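Talk notes: closing a straight wound
Skills evening, Endport, October
Shabnam Malik speaking, Catriona Cairns on slides

Start at 7 pm. Sign-in sheet goes round during slide 1. Phones off.

Slide 1. Who I am, what I cover. 27 minutes of talk, then the benches. Say early that tonight is one wound shape only. Flaps and corners are the next session.

Slide 2. Look before you pick anything up. Which end is widest? Where does it taper? Are the margins even? People rush this. Ask the room how long they usually look before the first bite. Wait for an answer.

Slide 3. Light. Aim it at the middle of the wound and check that you can still see both ends. Moist tissue throws back small white spots, so shift the lamp a little if one lands where you want the needle.

Slides 4 and 5. Leave each one up for a full minute. Ask where they would put the first stitch.
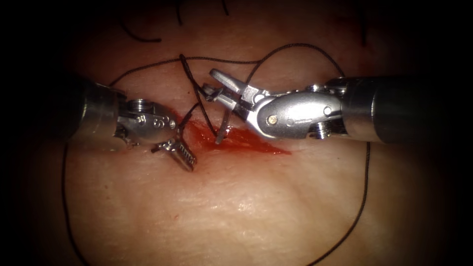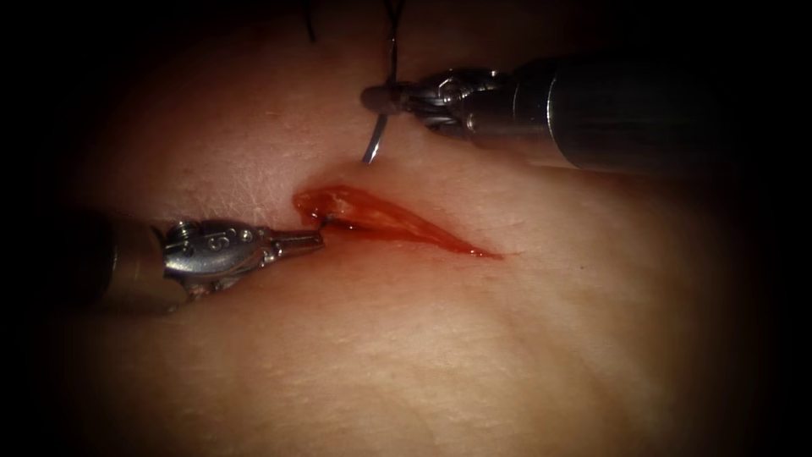
Slides 4 and 5: an elongated wound, wide toward the left and narrowing to a point on the right. Suture thread is in view on slide 4.

Take answers from the back row first. Some will say the middle, to halve the gap. Some will start at an end. Both are taught. I start at the pointed end because it's the easier side to line up, then work toward the wide part. Tell them that's my habit and they can argue with it at the break.

Slide 6. Handling the edge. Hold lightly. Serrated jaws leave marks if you squeeze, and skin edges don't forgive it. Go back to slide 4 if anyone wants another look at the serrations.

Slide 7. Spacing. Same distance from the edge on both sides, same depth on both sides. Draw it on the whiteboard, the slide is too small to read from the back.

Slide 8. Common faults. Edge rolled under. Knot sitting on the wound line. Too tight. Pass round the 3 practice pads from last term.

Questions, then benches. Catriona has the thread packs. Sharps bins at both ends of the room.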